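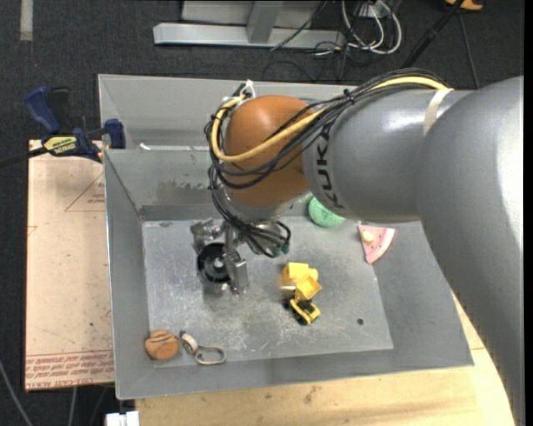

Le bac du matin. Camion jaune, tranche de pastèque, balle vert menthe : de quoi occuper un bras KUKA, ou un enfant de trois ans.

Les machines savent-elles ranger ? Galerie commentée, 2021-08-30

Chez moi, ranger la chambre des petits est une opération qui se négocie, se reporte et finit en général sous le lit. J'ai donc suivi avec un intérêt assez personnel les essais de Nerkgate, où l'on demande à un bras industriel de vider un bac de jouets. Vider seulement. Remettre chaque chose à sa place, m'a précisé Bohumila Vaněk avec un sourire que je connais bien (c'est celui que je fais quand on me demande à quelle heure on mange), ce sera pour une autre année.

La galerie tient pour l'instant en une seule vue. Les autres viendront quand Hussam Twal aura retrouvé le disque, et je le laisse chercher. En attendant, quelques notes prises sur place en juin, à lire en remontant de temps en temps vers le bac.

La balle
Vert menthe, la surface texturée, tout au fond. Dans une maison, c'est l'objet qu'on ramasse en premier parce qu'il est facile. Pour une pince, une balle a le défaut de rouler dès qu'on la touche de travers, et les gens de Nerkgate parlent d'elle sur le ton qu'on réserve à un beau-frère. Rostislav Šindelář réclame depuis des semaines qu'on la remplace par un cube. Refusé.

La pastèque
Une tranche rose, avec ses petites graines sombres. Elle est taillée en coin, donc de travers, donc pénible. Mon fils réglerait la question en se la mettant dans la bouche. Le bras n'a pas cette souplesse d'esprit.

Le camion
Jaune, au milieu du bac, une roue noire bien visible. Un objet plein de prises possibles, dont la plupart sont mauvaises : on croit tenir le camion et l'on tient un morceau de camion. J'ai chez moi une caisse entière de morceaux de camions et je n'en tire aucune fierté.

Le biscuit
Rond, brun, des lignes ondulées sur le dessus. L'équipe l'appelle « le biscuit » et personne ne m'a proposé autre chose avec le café. Il s'est installé dans le coin avant gauche, et les coins sont la terreur du métier. Il faut descendre le doigt de métal le long de la paroi sans la racler. Vu les rayures au fond du bac, on comprend que la tôle a déjà son opinion sur la question.

Le clip et sa sangle
Une boucle ovale argentée, posée contre le biscuit ou presque. Argent sur gris, autrement dit : même moi, j'ai mis un moment à la voir. C'est l'objet préféré de Philomena Tetteh, qui s'occupe de la vision et qui a un goût marqué pour les ennuis.

Les câbles
Regardez l'articulation orange et tout ce qui s'enroule autour, du noir surtout, et un gros jaune pâle qui fait sa grande boucle. Ajoutez les blancs emmêlés par terre, derrière. Voilà une machine à ranger dont j'aimerais bien que quelqu'un range les abords.

Le serre-joint
Bleu et noir, serré sur le coin du bac. Il tient tout et ne figure dans aucun communiqué. Je vote pour lui.

Les chiffres, parce qu'on me les demandera. Le jour de ma visite, sur 60 tentatives, le bras a sorti un objet 11 fois au premier essai. Pour un bac complet, le record de la maison est de dix minutes. J'ai fait le même exercice à la main, sans étalonnage ni doctorat, en cinq secondes, et l'on m'a poliment fait remarquer que je n'avais pas à recommencer toute la nuit. L'argument est bon. Je l'ai répété à la maison, où il n'a impressionné aucun des deux intéressés.

Ľubica Sýkora, de chez Kular, qui passait ce jour-là pour tout autre chose, voudrait essayer avec du linge. Un silence assez long a suivi.

La suite de la galerie portera sur l'atelier de Wunell et ses cartons à plier. Si vous avez chez vous un appareil qui range vraiment, écrivez-moi, et joignez une photo du dessous du canapé.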